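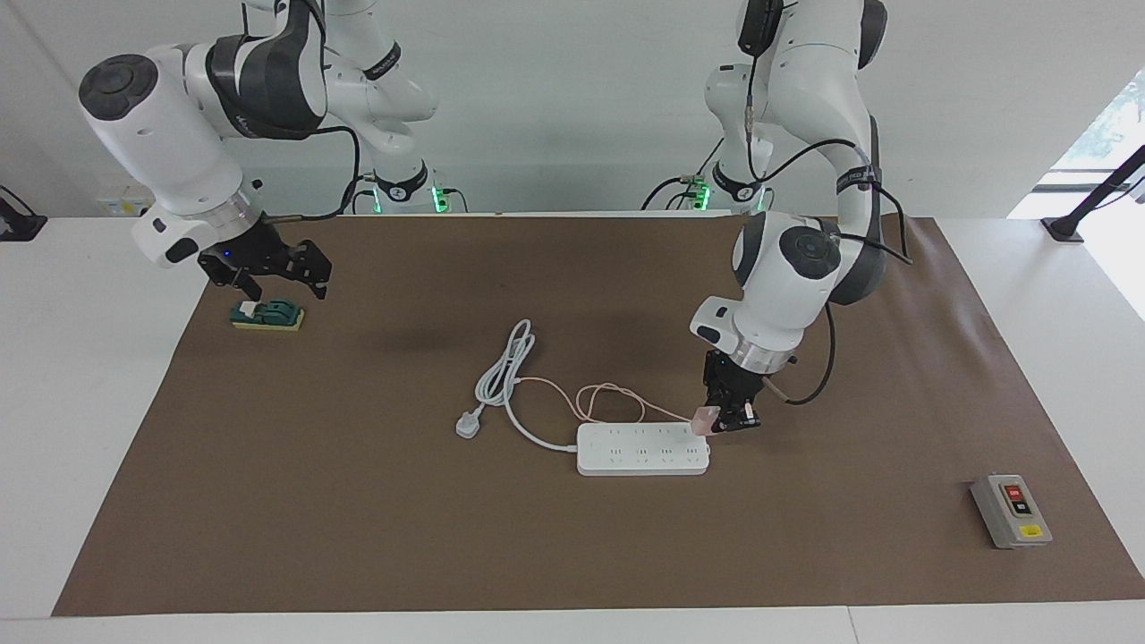 Grażyna Tomaszewski
Surface finishing, bench notebook

October, entry started 9:40

Brown panel, matte face up, on the white table. Scrub pad is the green one with the pale yellow underside. Purpose of this entry is to fix the cleaning procedure for the matte panels before the Stonora batch goes out, and to write down what we know so far about shine marks.

Background for whoever picks this up. Matte sheet shows two kinds of defect after cleaning. The first is residue, a dull film left by the cleaner, and it comes off with a second wipe in plain water. The second is burnishing, where the surface has been rubbed smooth and catches the light at a low angle. Burnishing does not come off. We lost 3 panels to it from the last Szewczyk delivery and all of them had been scrubbed in small circles with a pad that was nearly dry.

Procedure as it stands:

Dust first, dry microfiber, back edge to front edge. Grit under a scrub pad does more damage than the pad.

Mix cleaner at 1 part Clusance to 100 parts water. The 1:100 mix is enough for fingerprints and pencil. For tape adhesive, spot treat only, and rinse the spot before doing the rest.

Wet the pad, squeeze once, start at the back left corner. Straight strokes along the long direction, each overlapping the last by half a pad width. No circles. Weight of the pad plus light pressure, no leaning.

Rinse wipe with plain water, then dry cloth. Do not let it air dry; the film sets at the edges first and is a nuisance to get out.

Inspect at a low angle with the lamp at the wall end of the table. Overhead light alone hides everything on this color.

Pad notes. The yellow layer holds more water than the gray pads from Morner and releases it more evenly. The gray ones are stiffer and I would keep them for the laminate offcuts. Molded top on the green one gives a decent grip, though the edge of it can touch the sheet if the pad is tipped. Keep it flat. A tipped pad leaves a thin line that looks like a scratch and is sometimes a scratch.

Pad life is unresolved. Morner's sheet for the gray pads gives 1000 strokes, with no load stated, so the number is not much use. I stopped the last green pad at 177 strokes on scrap when the corners began to lift. That was one pad on one piece of scrap — do not quote it as a limit. Until we have more, change pads when the corners lift or when the yellow side stays dark after rinsing.

Table. Wipe the white surface before laying a panel down, including the seam in the strip at the front. Cleaner collects in the seam and wicks under the sheet. Twice now I have turned a panel over and found a wet line on the back matching it. Nothing permanent so far. Slide the panel back clear of the seam if there is room, and lift it to move it. Dragging marks the underside.

11:15. Checked the mix in the spray bottle against a fresh one. Bottle was strong, probably topped up with concentrate by mistake. Dumped it and relabeled. If a panel feels tacky after the rinse wipe, suspect the bottle before the pad.

Open items: repeat the pad life run on scrap with a known weight on top. Ask Szewczyk whether the matte coat is the same on both faces, as the backs seem to mark faster. Order dry cloths, we are down to the frayed ones. Low-angle lamp needs a longer cord or a hook — at present it reaches the middle of the panel and the right side gets inspected badly.

— G.T.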